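Lelness Case and Lid Set: README

Summary

Lelness is a set of two-armed demonstrations recorded by remote control. An operator drives both arms at a tabletop station while joint positions, gripper openings and video are logged. The objects are flat plastic cases, loose lids and open bins. The set was collected under the Cado project for work on learning from demonstration with glossy and see-through objects, which depth sensors handle badly.

Version 2 replaces the earlier release. File names have changed and old index files will not load.

Contents

The release holds 480 episodes. Each episode is one folder containing the video streams, a state log, an action log and a short text file with the task prompt. Episodes are capped at 3000 control steps. Most end well before the cap.

Of the total, 101 episodes are marked "held" and should be kept out of training. The list is in held.txt.

Workspace

Objects are laid out by hand before each episode. Cases may lie near the front of the table, with bins behind them, and spacing is left to the operator. Backgrounds are not masked. Daylight and ceiling lights both reach the table, so reflections on the covers change through the day.

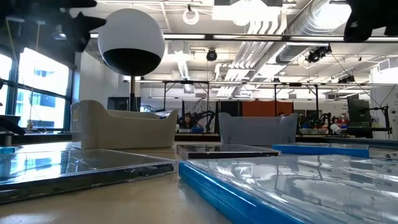
Table layout with black and blue-edged cases in front, beige and grey bins behind.

The bins differ in rim shape. The beige one dips along its long side; the grey one has raised corners and a lower middle rim. Grasp points learned on one do not carry over well to the other, and the bin type is given in the episode text file.

Collection method

Operators used the Trurnotness control rig, with one hand controller per arm. There is no force feedback. Gripper commands are continuous and are stored as sent, before smoothing. Measured gripper opening is stored in a separate column and lags the command by a few steps.

Operators were told to move at an even pace and to finish a failed grasp attempt before trying again. Failed attempts remain in the logs and are flagged by step range. Episodes in which the arms touched each other were dropped.

Lids and trays

Thin blue parts are handled at an angle in many episodes. Their outlines are hard to find in the video wherever glare crosses them, and automatic segmentation should not be trusted without a check.

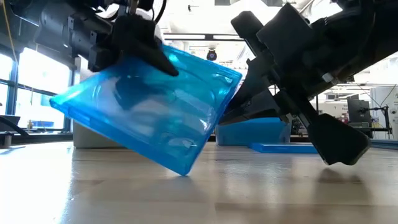
Tilted blue plastic piece held by the left arm, lowest corner at the table surface, right gripper alongside.

For these parts the label "held" in the contact column means that at least one gripper is closed on the object. It says nothing about whether the object is also touching the table. The column is unrelated to held.txt.

Loading

Read the index with the Usman loader or any CSV reader. Timestamps are in seconds from the start of the episode. Left and right arm columns carry the prefixes l_ and r_. Angles are in radians. Missing video frames are left as gaps in the timestamp column and are not filled.

Known problems

Camera exposure was left on automatic. Bright windows can wash out part of the table.

The task prompts were typed by hand, and the words "lid", "tray" and "cover" are used loosely. Do not treat them as object classes.

Clock drift between the two arm logs was corrected in version 2 by matching on the shared start signal. Small offsets may remain at the end of long episodes.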